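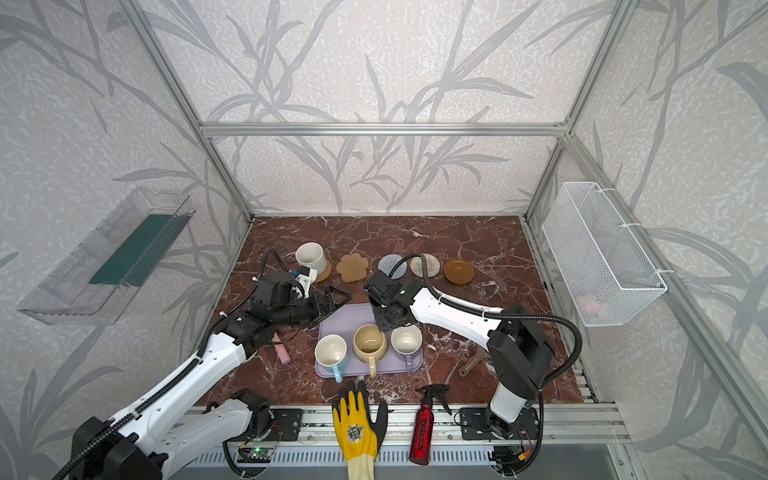 Slide 1. Two-arm cell, tray with three mugs, coasters behind.

Plerthorpe shared workshop, robotics evening, 16/03/2025
Speaker notes

Start with the frame. Aluminium rail front and sides, posts at the back, both arms on black mounting plates bolted to the front rail. Say that I moved the plates twice before drilling anything. Project name is Bundis, in case anyone wants to find the build log.

Point out the sleeve on the right arm. The wide loop past the elbow is deliberate slack. The first version was 40 mm shorter and pulled the connector out at full reach.

Camera sits on a white bracket at the left wrist. Mention bracket printed at 35 per cent infill, two tries. Don't get drawn into lens choice.

Side storage: clear bin on the left, mesh basket on the right. Basket is held by three zip ties. Proper clips are on the list and have been there since November.

Wiring. Slotted duct along the front, below the rail. Power and data share it for now. Separate them if you copy this.

The task: mugs between tray and coasters. Handles face the front at the start. Round dishes with a raised rim are harder than flat coasters, so leave those until the flat ones work.

Numbers, if asked: control loop timeout 2000 ms, far too long, left over from bench testing. Next change is to cut it.

PAUSE for questions on the mounts.

Slide 2. Dendmont joint drivers, current limits, then the Nwachukwu test sheet. Skip the sheet if running late.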